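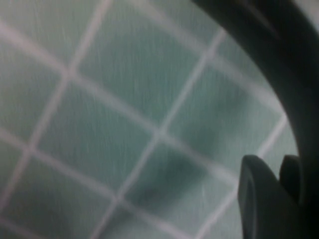

My aunt kept the boarding house in Dustley for most of her life, and when she couldn't manage the stairs anymore she handed it to me, along with the good kettle and a list of things the boiler didn't like. I was thirty and between everything. I took the bus over from Prukness with two suitcases and a plant, and the plant was the only one of us that settled in right away.

The house had five rooms to let and a kitchen that everybody used, whatever the card on the door said about hours. My aunt moved into the downstairs back room, where she could hear who came and went, and she taught me the business by calling out through the wall. "That's the cutlery drawer!" she would call. "Ask him if he wants eggs!" He always did want eggs, whoever he was.

It was February when the lady from Liem came. She had a brown coat and a hatbox tied with kitchen string, and she asked for one night, and if it could be the room over the porch she would be very grateful. Well, it couldn't be, because the room over the porch had a leak and a bucket, and I told her so. She said she didn't mind a bucket. I went and asked the wall.

"Is she about my age?" said my aunt.

I said she was, give or take.

"Then let her have it, and put the thick quilt on, and come and tell me what she's got in that box."

I never did learn to be sly, so I simply asked, while I was tucking in the corners. The lady laughed and untied the string and showed me. It was full of letters, all in the same slanting hand, and every one of them had been written at the little desk under that window. Her husband had stayed in our house for a whole winter before they were married, when he was working on the Jullell line, laying track in weather that froze the tea in the cans. He had written to her every night he could keep his eyes open, and a good many nights when he plainly couldn't, judging by the way the lines slid down the page.

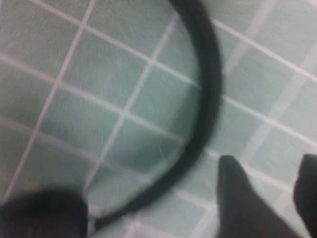 She wanted to read them where he had written them, she said, starting with the first and going on until she got sleepy. He had been gone a year that month. She'd kept thinking she would do it at home, and at home there was always the wash or the telephone.

I took her up a pot of tea at 11 and another one later, and the second time she had me sit down and listen to a bit. It was mostly about food. He wrote about our house's soup with real feeling, and he wrote about the landlady's daughter, a terror of a girl who hid his boots on the roof of the henhouse and charged him a nickel to get them back.

I went down those stairs faster than I ever had. My aunt was sitting up in bed with the lamp on, waiting.

"Did you ever hide a man's boots?" I said.

There was a long silence, and then she asked me, in quite a small voice, to fetch her robe.

It took us a good while to get her up to the porch room, one step and a rest, one step and a rest, with me behind and the lady holding out a hand from the landing. They had never met, and they held on to each other as though they'd been at school together. I brought up the other chair. The bucket went plink in the corner, and the lady found her place and started over from the first letter so that my aunt wouldn't miss anything.

I had breakfasts to cook and I ought to have gone to bed. I sat on the floor with my back against the wardrobe instead, and somewhere in the middle of January, with the track just out past the quarry and the soup gone thin again, I fell asleep.

In the morning the lady paid for her night, and my aunt, from the foot of the stairs, told me to give her back a nickel.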